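October, bench 2, started 9:40

Second tower from the Brandeck lot. Side panel off and the case opened up on the bench. Same plan as the first one: get it clean, check the board over, decide whether it goes back out as a working machine or gets stripped for parts.

Label inside the panel says the supply is 400 W. Typed that into the Kuvness sheet, row 12. The column for supply rating still won't take letters, so leave the W off or it throws an error and you lose the row.

Memory is out and bagged, bar the one stick still in its slot. Put the sticks in the shallow drawer with the row number on the bag. Please don't put them in the big drawer with the loose ones, we spent most of a morning sorting that out in September.

Cooler came off without a fight. Old paste was dry and crumbly at the corners. Two wipes with alcohol, let it sit 5 minutes, one more wipe. Did not take the CPU out of the socket to clean it. If the pins are fine, leave them alone.

Looked over the capacitors next. On the last tower it was a swollen one near the socket that killed it, and I missed it for a whole afternoon, so now I do this before anything else gets plugged in.
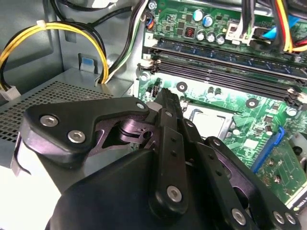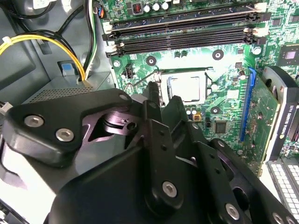
Row 12, case open, green board still mounted. CPU and memory slots in the second picture, power wires and metal grate in the first.

Tops all look flat to me under the lamp. Checked again from the side with the magnifier, no leaks at the base that I could find. Would still like another pair of eyes on the ones by the memory slots before this gets power.

Dust was worst in the fan, as usual. Brush first, then short bursts of air with a finger on the blades. The wires are a pain to work around – I'd like to tie them back further, but the bundle is short and I don't want to pull on the connector. Left the cable tie where it was.

To do:
Fresh paste, the Stokutico tube, not the old white one
Cooler back on, tighten corner to corner
One stick of memory in the first slot, try to boot
If it boots, memory test for 60 minutes before adding the rest
New coin cell either way

Screws from the side panel are in the lid of the blue tin. Stopped at 11:50 for lunch, cooler still off.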